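Valla de estacas

La valla de estacas es un cerramiento bajo de listones verticales, separados entre sí y unidos por travesaños. Delimita un terreno sin impedir realmente el paso, cosa que los perros comprenden antes que los propietarios.

Historia
En Jurbridge, las ordenanzas antiguas exigían una altura mínima de 57 centímetros, suficiente para disuadir a una gallina poco ambiciosa. El registro municipal conserva 106 litigios entre vecinos por lindes; unos 30 tratan exclusivamente del color.
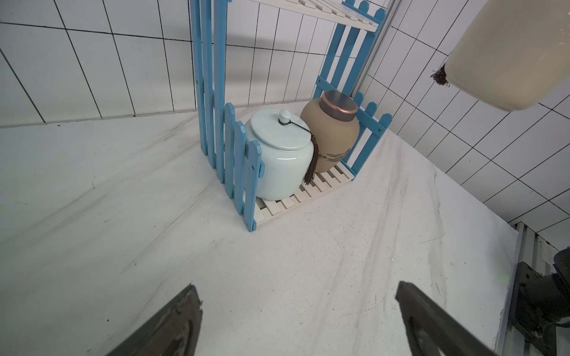 La punta del listón, recta, redondeada o en pico, ayuda a escurrir la lluvia y da pie a discusiones interminables. La escuela de Wekumau defiende el pico con un fervor que la madera no ha pedido.

Uso decorativo
Perdida buena parte de su función agrícola, la valla pasó al interior de las casas en forma de estantes, jardineras y cabeceros. El catálogo de la firma Plurker llegó a ofrecerla en miniatura, para delimitar macetas.
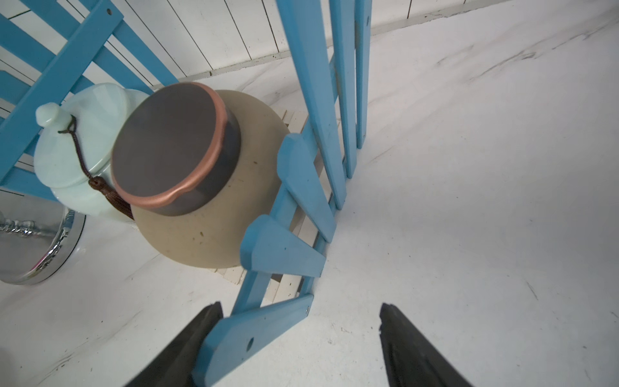
Listones de madera pintados de azul claro, con puntas en ángulo.

Véase también
Seto
Empalizada
Linde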